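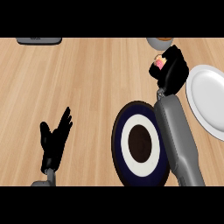

The right arm on the dish-table cell is back in the rotation as of this morning, with the new wrist coupling on it and the sim model updated to match. The change that matters for anyone writing motions is the forearm clearance. The coupling sits a little farther out than the old one, and the reach planner now brings the forearm in lower over the table when the target is near the far bowl. In the render the right hand has the pink and yellow piece just below the bowl, and the forearm is running right along the edge of the dark ringed dish on its way up. With the old model the planner kept well clear of that dish. If your script places anything in the lower middle of the table, run it again in sim before you book time on the hardware.

Wendelin, your questions are below with my answers in between.

> From: Wendelin Ammann
> To: cell-users
> Subject: right arm, dish table
>
> I was out when the right arm was taken off and I have read the ticket, but it leaves some things open. Was the coupling replaced or only re-shimmed? The ticket says both.

Replaced. Ignacio shimmed the old one first and it held for a day, then the play came back. He closed the shim entry and opened a second one for the replacement, and the system merged them. The old part is in the drawer under the bench, tagged, in case Lorente wants it back.

> Are the torque values in the binder still right? I have 16 Nm written next to the wrist bolts in pencil and I do not know whose pencil that is.

It's mine, and 16 Nm is right for the new coupling. The printed page is for the older part. Anežka is printing a new one. Until that's in the binder, go by the pencil. Tighten in a cross pattern, two passes, and put paint marks on the bolt heads when you finish. The marks on the left arm are old and some have rubbed off, so please don't read anything into a missing mark over there.

> Do the hands need to be homed again after the swap, or only the arm?

Both. Home the arm first, then the hand. The order I used:

1. Clear the table. Take the plate and both bowls off, and the gray tray if it's out.
2. Send the left arm to park and leave it there.
3. Power the right arm with the hand connector unplugged and run the arm homing.
4. Power down, plug the hand in, power up again.
5. Run the hand homing with the fingers open and nothing near them.
6. Load the new offset file. It's in the shared folder under `dish-table/right`, and the one you want is revision 2.

Don't skip the power-down in step 4. Amerley plugged the hand in live in July and we spent the rest of the afternoon getting the finger controller to answer.

> Third, the left hand. When the right arm is working on its own, where should the left be? Some of my runs have it parked and some have it hanging over the table, and the results do not compare well.

It depends which start state you load. The default start state has the left hand open over the bare part of the table, well away from the dishes. The parked state pulls it off the table completely. For grasp tests on the right arm either one is fine, just put the name of the start state in your log. For anything that uses the overhead view to find objects, use parked. The black hand gets picked up as an object when the threshold is low, and I've stopped trying to tune that out.

> Last one. Is the sim friction for the small food items still the old value? They used to squirt out of the fingers.

Changed. Anežka measured the soft pieces again on the real fingertips and the new value is in the scene file. The curled grasp is much better behaved with it. I ran the small-piece pick 10 times in sim yesterday with the new offset and friction and had no drops. The hardware has only had the homing run and a slow dry pass so far, so please don't quote that number as a hardware result.

A few other things while I have everyone's attention.

The cable loop at the base of the right forearm has been moved to the outside of the bracket. It was rubbing on the inside. If you take the arm past the usual range toward the plate, watch the loop on the first pass and stop if it goes tight. I left enough slack for the Starkent test motions and haven't tried anything wider.

Grease on the wrist is due at the same interval as before. The sheet on the cabinet door starts over from today's date, 2026-10-16, for the right arm only. The left arm keeps its old line on the sheet.

The scene file still has the dishes where Codau asked for them, with the white plate at the far right and the bowl at the back. I'd like to shift the ringed dish a little to the left to give the forearm more room, but that would break the comparison with their earlier runs. Amerley is asking them. If they say no, I'll put a keep-out volume over the dish in the planner, and right-arm reaches to the bowl will get slower.

Two spare couplings are on order from Lorente. No delivery date yet. If you feel play in the wrist before they get here, stop the run and write to me or Ignacio. Please don't add a shim.

Rocío Iglesias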